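4.2 Open day at Trevholm

The second part of the field study took place at the Trevholm site during the public open day in October 2025. The first part, described in Section 4.1, used invited participants only. At the open day anyone over 16 could walk up, read the information sheet and try the handheld collection setup, which we refer to as Strand. Sessions ran from mid-morning until the building closed, with a break at lunch.

We chose a kitchen task because visitors needed little explanation of what was wanted. The pilot in September had used a sorting task with coloured blocks, and people kept stopping to ask whether they were doing it correctly. With cookware they mostly got on with it. Each visitor was shown one handling sequence by a staff member, had up to 5 minutes to practise, and was then recorded. Practice recordings were kept separately and do not appear in the results.

The operator stood at one side of the table with a gripper in each hand and worked from there for the whole session. Visitors were free to decide which hand did what. Figure 7 shows the station from the operator's side. 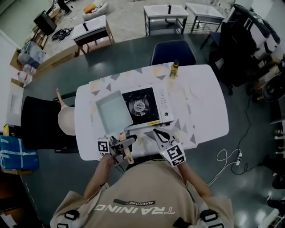 Figure 7. Cooking station at the Trevholm open day, with a handheld gripper in each hand and a square frying pan on the portable stove.

Marker cubes on the grippers were tracked offline using the Nerix pipeline with the same settings as in Section 4.1. We made no changes to suit the room, although the lighting was less even than in our own lab and the background was a good deal busier. A sequence was rejected if either gripper was lost for more than 2 seconds. Most rejections came from visitors crossing their arms to reach a handle, which hid one cube behind the other forearm - a problem we had seen only rarely with trained operators.

In total, 37 visitors completed at least one recorded sequence. Combined with the invited sessions, this gave 3730 usable segments after filtering. Segments from the open day were shorter on average and varied more in approach angle, particularly when the pan was picked up by its handle. We did not try to correct for this. The Sostidton baseline was retrained on the combined set and is compared with the original in Section 5.

Visitors were also asked for comments on a paper form. The most frequent complaint was the weight of the grippers, followed by the difficulty of judging how far the fingers had closed. Several people said they would have liked to see the recording played back before leaving. We had not planned for this, and it has been added to the protocol for later visits.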